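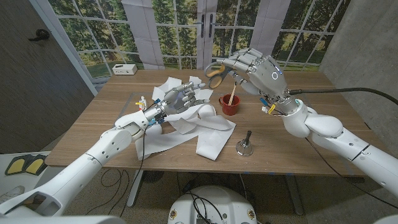

To: Ormsby nestbox list
Date: 10/05/2024
Subject: Re: Barn owl boxes, cleaning interval and entrance size

Replying to the message from the Plevik end of the valley, quoted in part. I have trimmed the section on access permissions, as that was settled off list.

> We have 12 boxes up, all on the old pattern with the
> entrance hole close to the floor. At 2 of them we found
> young on the ground in summer, too small to fly. The
> pellet layer in those boxes was deep. Is it worth cleaning
> them every year, or does that put the adults off? Also,
> has anyone changed the hole size to keep jackdaws out?

Taking the depth problem first. The distance that matters is from the floor of the box to the bottom of the entrance hole. It should be 450 mm or more. Many of the older boxes in the district were built with half that, and once a season or two of pellets has packed down, the chicks can walk straight out of the hole before their flight feathers are grown. Parent barn owls generally won't feed a chick on the ground, so a fallen one needs to go back in the box if it is sound.

Cleaning helps but doesn't cure a shallow box. My own practice is to clear a box when the debris has cut the drop by a third, and otherwise to leave it alone. Dry pellet litter is what the female lays on, and an owl will use a box with old litter in it quite readily. When I do clear one, I put back a thin layer of the old broken pellets. In a jackdaw year the sticks all come out.

Timing: late fall into winter is the normal window. Barn owls have been found on eggs or young well outside the usual months, so listen and look before you put a ladder up. If a bird is in, come back another day. Check the rules on disturbance where you are, and don't open an active box without whatever license applies.
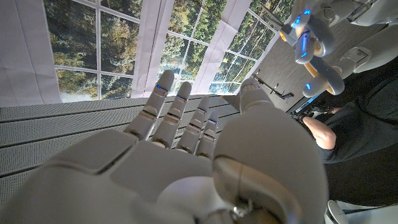 On hole size, I have not seen any reduction that keeps jackdaws out and still suits an owl. A jackdaw is the smaller bird. What has worked at the Kekuria barns is a second box on the far side of the same building. The jackdaws fill one and the owls have taken the other in most years. It costs more lumber, but the boxes are cheap next to the time spent hauling sticks.

For the shallow boxes I would do the following, in this order:

Replace the 2 that dropped young. Don't try to rework them.
Measure the other ten, floor to hole, with the litter in place.
Where the drop is under 300 mm even when empty, plan a new box before the spring.
Where it is between 300 and 450 mm, clear it this winter and add an exercise ledge outside the hole with a raised lip.

The ledge is worth having on any box. Well-grown young come out to flap and can get back in from it, which they can't do easily from a bare front.

A note on pellets. The batch sent over from the Festex meadows has been taken apart, 150 pellets in all. Field voles made up most of the prey by number, followed by common shrews, with wood mice well behind. There were 9 pellets with bird remains, all small. That is an ordinary result for rough grass. The samples from the plowed side are still in the freezer and will be done in October. Please label bags with the site and the collection date — a bag with only a box number on it is hard to place later.

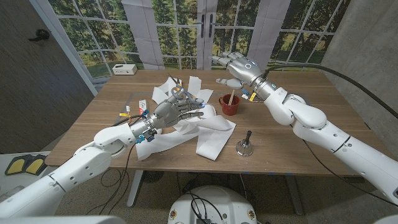
Does a pile of fresh pellets under a beam mean the owls are breeding there?

Fresh pellets show only that a bird is roosting. A male will often roost apart from the nest, sometimes in a different building, and young birds in their first fall use a roost for a few weeks and then move on. Look for fresh pellets, black and shiny, and go by begging calls after dusk in summer before writing a site down as a nest.

The measuring sheet is in the list files, under boxes. Fill in millimeters, not inches, and send it back as plain text. Leave the litter column blank if the box was cleared before you got to it.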